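Home | Reviews | Storage | Kitchen | Small Spaces | About

Guven stacking basket, medium: do you need to spend more on a plastic basket?

October 14, 2026
by Ebise Zeleke

14 comments | 3 shares

I've bought a lot of plastic baskets in my life and I can't remember reading a review of one first. You go in, you pick it up, you take it home. So when Guven started selling theirs as a "complete everyday storage system" my first thought was that it's a basket with holes in it, and after more than 200 days of using two of them I still think that.

I paid for both myself. One has been under the sink since January and the other has been in and out of the cupboard in the hall, holding whatever needed holding.

The shape first. It's an open mesh tub with a rolled rim and a handle hole at each end. The holes in the sides are there to let air through, and the label makes a great deal of this. Potatoes and onions did keep all right in mine. They also kept all right in a paper bag. I'd want to see the two side by side for a whole winter before I gave the holes any credit.

The holes let everything else through too. Clothes pegs are fine, sponges are fine. Pens poke out and catch on the shelf when you pull the basket forward. Onion skin drops straight out of the bottom and you end up wiping the cupboard more often than before. Guven sell a liner, which seems to me like selling you the basket and then selling you the part that stops it being one.

Stacking is where I had the most trouble. Empty, they nest neatly and you can carry both under one arm. Full, the top one is meant to sit on the rim of the one below, and it does if you line it up with both hands and don't put anything in the bottom basket that comes over the edge. I had a bottle of washing-up liquid sticking up by a finger's width and the top basket leaned on it for a week before it slid off. I wouldn't stack a third. 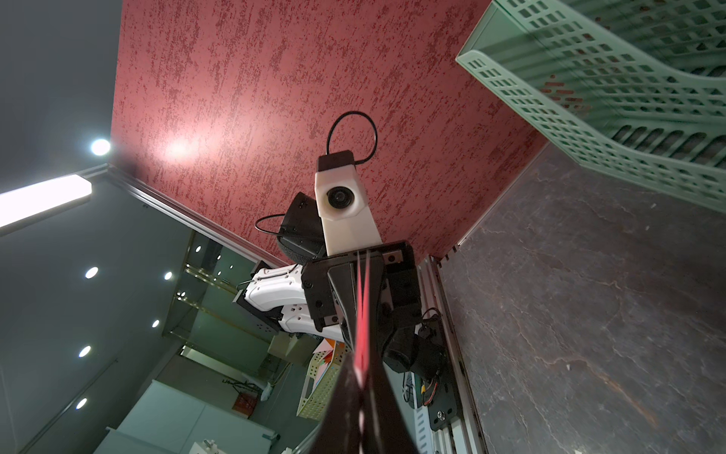 Then there's the flex. Pick it up by one end with tins inside and the long sides bow out, and you get that creak which makes you put your other hand underneath. Nothing has cracked so far. The corners have gone a bit pale where they bend, and in my experience that's where a plastic basket goes first, so I'll be watching them.

Cleaning it is dull work. Rows of small holes hold on to grease, and a cloth only does the flat bits. You want an old toothbrush and a sink big enough to lay the thing flat. I tried the shower once and that was quicker, though I had bits of onion skin in the drain afterwards.

Colours: I can't get excited. There's a green, a grey and a white. The white shows every mark. The grey looks like something from a workshop, and if that's where yours is going, good. Mine are grey.

I did compare it with two others. The Sturka basket is cheaper and thinner, and the handles dig into your fingers, but it stacks better because the rim is wider. The Cabrera one is solid-sided and heavier and holds its shape with tins in it. If I were starting again I'd have one Cabrera under the sink and a Sturka for the light stuff, and I'd have change left over. Biltau do one as well. I couldn't find it in a shop and I won't order a basket by post.

Who is it for, then? Somebody with deep shelves and light things to put on them: cloths, pegs, balls of string, bags of pasta. Keep the weight down and it'll probably last. The box says it will hold far more than I'd trust it with.

Good: light, nests when empty, rim doesn't scratch the shelf
Less good: bows under weight, fiddly to stack, a pain to clean
Would I buy it again: one, in a sale

Comments

Wilson Giraldo
I've had the Sturka ones for years and the handles do hurt, you're right about that. I wrap a bit of old bicycle tape round them. Did you try the small Guven? It doesn't bow nearly as much.

Ebise Zeleke
No, only the medium. The small is nearly the same price and I couldn't bring myself to do it.

Share this review | Print | Next: folding step stools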